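Notebook, folding cell 2: cable dressing, rack clean, gripper re-zero
December, started just before lunch
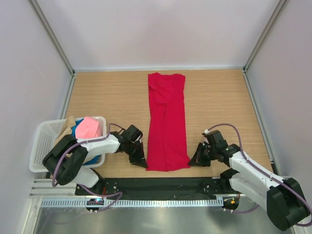

Lucrezia Bianchini
Cell technician, Nalari garment handling bench

Good day on cell 2! Writing it all down while my hands still smell of degreaser.

Hendrik left a note that the left arm was "grumbling" on long reaches across the table, so I began with the rack. Powered down, locked out, carriages pushed by hand from one end to the other. The left one had a gritty patch a little way in from its end stop. Lint, of course, packed down into the roots of the teeth and mixed with old grease into a kind of felt. Nylon brush, then a cloth with degreaser, then a very thin film of the Tritum grease (the clear one, NOT the white tub, which collects fluff like nothing else). Pushed it again and it glides. Lovely feeling.

Black strip along the front of the table wiped while I was down there. It's wrinkling a bit. Still flat enough that hems don't catch, so I'm leaving it alone, but Bram, if you have any of the wider roll left, put my name on it.

Cables next. The purple ones get a generous loop at the wrist and another one around the outside of the elbow, and I want everybody to keep it that way. Last month somebody tidied them in tight with ties and we lost a gripper connector to it. Slack looks messy and works beautifully. The rule I'm using: fold the elbow all the way, turn the wrist to both limits, and if the cable goes straight at any point it's too short. Both arms pass. The right one stands up in a high arch off the gripper connector, and I checked it against the wrist housing the whole way around, no rubbing.

Also at the left base there's a bit of red wiring showing at the joint. Insulation is fine, I went over it with a lamp. Wants a sleeve. On the list.

Gripper re-zero, both sides. Closed on the De Graaf shim, zeroed, opened, closed, repeated until the reading stopped wandering. Right side was 2 counts off, left side 22 (!!), which explains a lot about the weak pinches Wilma has been logging. Saved the offsets under today's entry in the cell folder, old ones kept next to them.

Then the fun part, the hem check. Red pants lengthwise down the middle of the table, hem toward the arms, one gripper to each bottom corner, fingertips facing each other across the hem. I like this garment for it. The corners come to proper points, so you can see straight away if one side is coming in high or short. Both tips got to their corners on the first approach after the re-zero. I may have cheered.

Ran it at 40 percent speed for the rest of the afternoon and no grumble from the left. Cycle counter was at 900 when I shut down, so next rack clean gets measured from there.

Still open:
Sleeve for the red wiring, left base.
Basket position. It hangs over the left front edge and the left elbow passes right above it, so go easy on how high you pile the laundry. Gerrit wants to try a lower bracket from Brarix and I'm all for it.
Proper lint brush on a hook by the cell, so we do the teeth before they turn to felt.
Full speed run with Wilma watching the pinch log. Can't wait for that one.

L.B.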